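Software Engineer, Bimanual Manipulation (Motion Planning and Control)

Kudero | Full time | On site
Posted 08/08/2019
Reference: 217

Kudero writes the software that runs two-arm workcells. Our customers sort, kit and pack small items that come in no fixed order, and they want to change the task without calling in an integrator. We are hiring one engineer to join the group that works on Zeleck, our planning and control stack.

The group has 8 people. You would report to the head of controls and work every day with the perception engineers, who sit in the same room as the test cells.

What Zeleck does

Zeleck takes a task description and a scene estimate and produces motion for both arms. It has three parts: a task layer that decides which arm does what, a planner that finds paths for the two arms together, and a controller that runs at 400 Hz and can stop or reshape a motion if the scene changes. The planner and controller are in C++. The task layer, the test tools and most of the data handling are in Python.

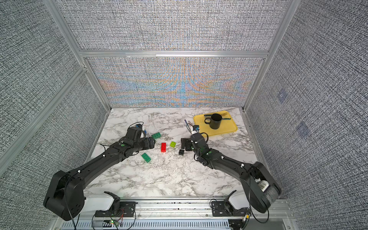 Most of your first months would go into the two-arm planner. At present it plans for one arm, freezes that path as an obstacle and then plans for the other. This is safe and easy to debug, but it gives slow motion when both grippers have to work in the middle of the table. Our standard bench task uses plastic building bricks between the two grippers, and a brick lying close to one gripper's finger, like the small black one near the right arm, is a typical hard case. The planner has to decide which arm should take it, and whether the other should wait or go for something else. A tray and mug toward the back of the table add obstacles that the arm on that side has to respect when it pulls away. We want a joint planner that handles all of this within the same time budget.

What you will do

Design and write the joint planner and bring it into the main branch in stages, with the present planner kept as a fallback.

Improve collision checking for the wrists. Each wrist carries a camera module, and the cables need clearance that our current models treat too generously.

Work with perception on how uncertainty in object poses is passed to the planner. Today it arrives as a single number per object.

Write regression tests that run in simulation on every merge and on the test cells overnight.

Look into failures on the cells. Logs are recorded for every run and can be replayed in Trevaskis, our in-house viewer. You would be expected to fix what you find in your own code and to file a clear report when the cause is somewhere else.

Take a turn on support for customer sites. This comes to one week in 8 and does not include nights.

What we are looking for

At least 3 years of work on motion planning, control or a closely related field. Time spent on a research degree counts.

Good modern C++ and enough Python to write tools other people can use.

A working knowledge of kinematics, trajectory optimization and sampling-based planning.

Experience running your own code on real arms. Simulation work alone is not enough for this position.

Clear written English. Design decisions are made on paper here before they are made in code.

It would help if you have worked with real-time Linux, camera calibration or contact-rich tasks. None of these is required.

What we offer

Salary is set by experience and we will tell you the range in the first call. Health and dental coverage start on your first day. Relocation costs within the country are paid against receipts. Everyone in the group may spend part of each month on open source work, and our geometry library, Eltine, is maintained that way.

How to apply

Send a resume and a short note about a planning or control problem you worked on, including what did not work. Code samples are welcome if you are free to share them. Please put the reference number in the subject line.

The process is a phone call, a take-home exercise limited to 3 hours, and a day on site. During the day you will work through a recorded failure with two of our engineers and see the cells running. Travel is paid by us. Every applicant gets a reply. We would like the new engineer to start in October, but we can wait for the right person.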